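Robotics Software Engineer, Manipulation Planning and Perception

Ullelico, Applied Manipulation Group
Location: Ternby (on site, with up to 2 days per week remote)
Contract: full time, 3 years, with possible extension
Start: August or by agreement

Ullelico invites applications for a software position in its Applied Manipulation Group. The group has 19 members and develops planning, perception and control software for robot arms that handle household objects. The successful candidate will join the Vevden project, which studies how a robot can pick up and set down tableware using a wrist camera as its main sensor.

Duties

The engineer will maintain and extend Coman, the group's in-house grasp planning library. Current work covers the estimation of handle direction on mugs and cups, the detection of free placement spots such as coasters and trays, and the replanning of an approach when a neighboring object leaves little room for the fingers. Glossy surfaces and dark interiors remain a source of error in the perception software, and the engineer will be expected to propose and test improvements.

Further duties include:
Writing and reviewing code in C++ and Python
Keeping the simulation tests in step with the software on the arms
Preparing logged trials for replay and error analysis
Supporting two doctoral students in their use of Coman

Required qualifications

A master's degree in computer science, robotics or a related field
Working knowledge of motion planning or 3D perception
Experience with shared code bases and automated testing
Good written and spoken English

Experience with real robot hardware is an advantage - it is not a condition. Applicants whose background is mainly in simulation are welcome to apply. Some travel to partner sites is required.

Terms

The position carries 30 days of paid leave per year and is covered by the Ullelico staff pension plan. Part-time work may be arranged on request.

How to apply

Applications should include a cover letter, a resume, and a link to or sample of code written by the applicant. They should be submitted through the Ullelico careers page and addressed to Jeanie Matheson, Head of Applied Manipulation. Interviews will be held in Ternby and will include a short code review exercise. 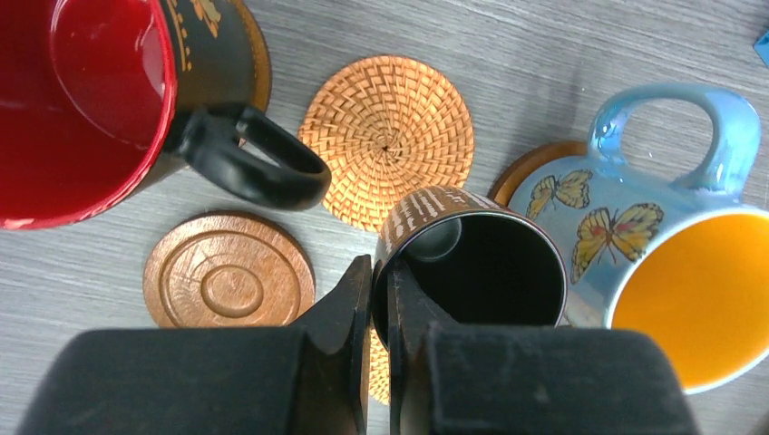
Vevden project: wrist camera view with the gripper at a black mug, among other mugs and coasters.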